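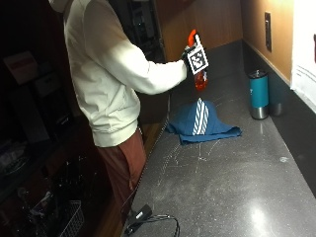
4.2 Where a sentence ends

We now come to the part of the work that took us the longest, and that we had expected to finish first. Splitting running text into sentences is often treated as a solved step, something to be handled by a few lines of code before the real work starts, and for edited newspaper text that is a fair way to see it. The Verano collection is of another kind. It holds 945 transcripts of town meetings from Mandutberg, typed up over many years by many hands, and the typists had very different ideas about what a period is for. A few of them used one after every breath the speaker took. Others let a single sentence run down the whole page, held together by commas and the word "and", and we must admit to having grown rather fond of those pages while working on them.

Our starting point was Puten, the rule-based splitter described in Section 3. It looks at every period, question mark and exclamation point, checks the word before it against a list of abbreviations, checks whether the next word begins with a capital letter, and then decides. We left the rules as they were and only added to the abbreviation list, mostly street names, titles and the short forms that the Mandutberg clerks seem to have made up for their own use. The additions came to 23 entries. We had first thought of adding many more, but a longer list began to swallow real sentence ends, as when "no." closes an answer and is taken for the short form of "number".

The second system, Ocampo, was trained on text that had been marked by hand. It reads a window of 20 tokens on either side of each possible break and gives a score between zero and one. Possible breaks here include the gaps between words where the typist put no mark at all, and this matters a great deal for the run-on pages, where a splitter that only looks at punctuation has nothing to hold on to. We kept the window the same size in all of the runs reported below. Wider windows made training slower and changed the results very little on our development set, and narrower ones hurt mostly on speeches with long lists of names.

For the hand-marked text we drew 18 transcripts, chosen so that early and late years were both present and so that no single typist supplied more than two. Each transcript was marked twice, by two people working apart, and the two versions were then laid side by side. The guidelines fit on one page. They asked the annotators to put a break wherever a careful editor would have put a period, to leave direct speech inside its sentence when it was short, and to pass over false starts without breaking them off from what followed. The last rule caused more discussion than the rest of the page put together, and we rewrote it in July, after which the transcripts already finished were gone through again from the beginning.

Figure 4. Gloved thumb with a glossy red tip, circular view.

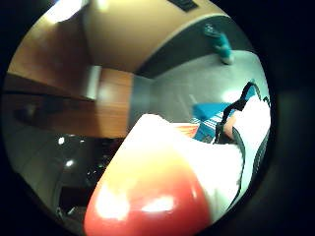 One annotator objected that the new rule asked her to guess at what the speaker would have said if given more time, and that two people guessing the same thing should not be counted as agreement about the text. In her view a false start ought to get a break of its own, with a label, so that later users could join it to the next sentence or throw it away as they pleased.

We took this seriously, and it is a good deal of the reason why the scores in the next section are given twice, once with false starts included and once with them set aside. We did not adopt the separate label for the present release. It would have meant a third pass through all the marked pages, and the parser that takes our output in Section 5 has no use for such a label and would simply drop it. Still, the raw notes of both annotators are kept next to the merged version, and anybody who would like to build the labeled variant should find most of what is needed there.

A word on scoring before we go on. We count a break as correct only if it falls at exactly the same token boundary as in the merged version – no credit is given for being one token off. This is strict, and it is a little unkind to Puten, which tends to leave a closing quotation mark on the wrong side of the break. We tried a softer measure as well, in which punctuation tokens next to a break are ignored, and the order of the two systems stayed the same, so we report only the strict one. Speaker labels such as "Chair:" at the start of a line were removed beforehand for both systems, and blank lines were always treated as breaks.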